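Section 4. Setting Up the Simulated Table Cell

12 shares | 3 comments

4.1 Scope

This section covers the preparation of the virtual Ilus cell before any grasping run is started. It applies to the single-arm layout with the two-fingered gripper and both standard views: the overview and the gripper view. It replaces the July issue of the same section in full. Operators who have not yet installed the Drernetti scene library should complete Section 3 first.

4.2 Loading the cell

1. Start the control programme and open the cell file supplied with the Arsenault table set.
2. Wait until the status line reads READY. Do not move the arm while objects are still being loaded.
3. Select the marble table surface from the list of tops.
4. Place the objects from the saved layout. The arm must be in its parked position while this is done.
5. Let the physics settle for 2,000 steps.
6. Save the settled layout under a new name.

NOTE: Objects placed by hand may begin slightly above or inside the table surface. Any object that is still moving at the end of step 5 must be removed and placed again.

4.3 Checking the gripper

1. Open the gripper fully from the control panel.
2. Confirm that both fingers reach their open limit and that neither one lags behind the other.
3. Close the gripper on empty space, then open it again.
4. Repeat step 3 with the speed set to its lowest value.
5. Read the finger gap in the joint window and enter it in the cell record.

CAUTION: Do not close the gripper by typing a joint value directly. Doing so bypasses the force limit, and the fingers may pass through an object without a contact being recorded.

4.4 Aligning the two views

The overview is used to judge the position of the arm against the table. The gripper view moves with the wrist and is used for the final approach. Both must be taken from the same cell file.

1. Lower the arm over the table with the gripper open.
2. Pause the simulation.
3. In the overview, check the clearance between the fingers and the nearest objects.
4. In the gripper view, check that both fingertips can be seen.
5. If a fingertip is missing, reset the wrist offset to its stored value and return to step 1.
6. Save one still from each view to the cell record.

Both views show the apple, the scallop-rimmed plate and the open gripper over the marble top. 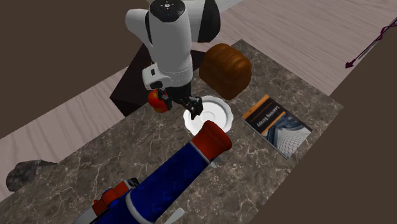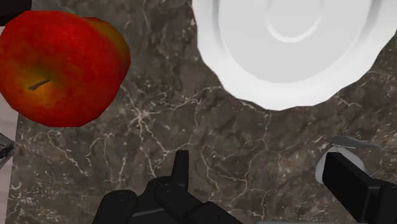

4.5 Faults during set-up

Fault 18 (view mismatch): the two views have been loaded from different cell files. Close both views and load them again from the layout saved in 4.2.

Fault 2 (joint limit): the arm has been lowered beyond its permitted reach. Raise it by means of the panel, clear the fault and repeat 4.4 from step 1.

Where a fault returns after it has been cleared twice, the cell file should be sent to the Joltberg support desk together with the cell record. Files that have been edited outside the control programme cannot be examined.

Section approved by Thérèse Campbell, Sep 5, 2019.

3 comments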